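Contents | Previous chapter | Next chapter | Glossary | Index

Chapter 7
Good practice in hand-guided demonstration

Last updated 14 October 2023

Earlier chapters dealt with machines that move under their own power. This chapter considers the stage before that, in which a person carries out a task with hand-held grippers so that the record may later be used to train a robot. The risks at this stage are small in comparison, and for that reason site rules have often passed over them. The quality of the record, however, depends on habits that must be set down in writing and kept.

Three matters should be settled before any session begins: the task, the layout of the table and the conditions under which an attempt is to be rejected. The task should be stated in one plain sentence, such as 'Place the cap on the stand'. Where the wording leaves room for doubt – which end of the object is to be held, for instance – the written procedure should say so and leave the choice to the operator.
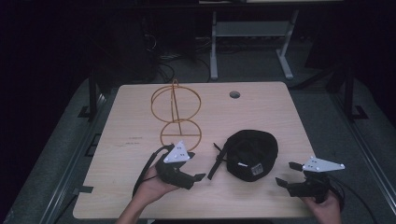
Markers fixed to hand-held grippers should be checked for damage at the start of each shift and again after any knock. Cables should be given enough slack for the full reach of both arms. An operator who feels a cable pull should stop, and the attempt should be marked as rejected.

The Bolcombe code of practice, on which this chapter draws, limits an operator to 246 attempts in a shift. The earlier Skanstead rules set no such limit. When the two sets of rules were compared in June, reviewers examined 1000 attempts and rejected 138, most of them from the last hour of work. Readers should bear in mind that a single review cannot settle the matter.

Section 7.1 sets out the duties of the operator. Section 7.2 deals with the supervisor, and Section 7.3 with the keeping of records.

Reader comments

Eifion Watkins: Does the limit apply to each operator or to each table? Our site reads it as the table.

Savolainen: Each operator. See 7.1, second paragraph.

Testel Training Office: The link to Section 7.3 opens the glossary.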